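Film Nights at Pană Hall: Summer Schedule and Door Policy

Jul 29, 2019

The final screening in the summer series is "Zidimard," a feature directed by Drahomíra Bednárik, shown in the original language with English subtitles. Doors open at 6 p.m. and the program starts at 6:45. The running order is one short, a break, and the feature. Latecomers are seated in the back two rows until the break.

Tickets are $6 for members and $9 for everyone else. Members may bring one guest at the member rate. Reservations made through the website are held until the short begins, then released to the standby line. The hall does not take phone reservations.

The feature will be shown from a digital file. The distributor, Flistis, supplied a new transfer in February, and the sound mix is the original mono track, sent to the center speaker only. Patrons who had trouble following dialogue at the last mono program should sit in the middle block, rows four through eight. Assistive listening receivers are at the ticket desk. There are 30, and a photo ID is required for each one.

The short is "Pindis," an animated piece by Yanti Goh. It has no dialogue and is shown without subtitles. Goh will answer questions from the stage after the feature. Questions are taken from the floor, with one microphone in each aisle, and the session ends after 40 minutes so that the building can close on time.

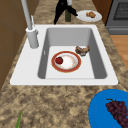
Plate in the sink.

Food and drink policy is the same as last season. Water in closed bottles is allowed in the auditorium. Everything else stays in the lobby. The lobby counter opens with the doors and closes when the feature starts. It accepts cards only.

Parking in the rear lot is free after 5 p.m. The gate on the north side is locked during the feature and reopened for the exit. Bicycles can be left at the rack next to the side entrance. The ramp is on the same side, and wheelchair spaces are at the ends of rows four and nine. To reserve one, select the option on the booking page or write to the box office at least two days ahead.

The fall program has not been set. Members can suggest titles on the form at the ticket desk. Suggestions should give the director, the year, the running time and, if known, the current rights holder. Titles with no subtitled copy in circulation cannot be booked.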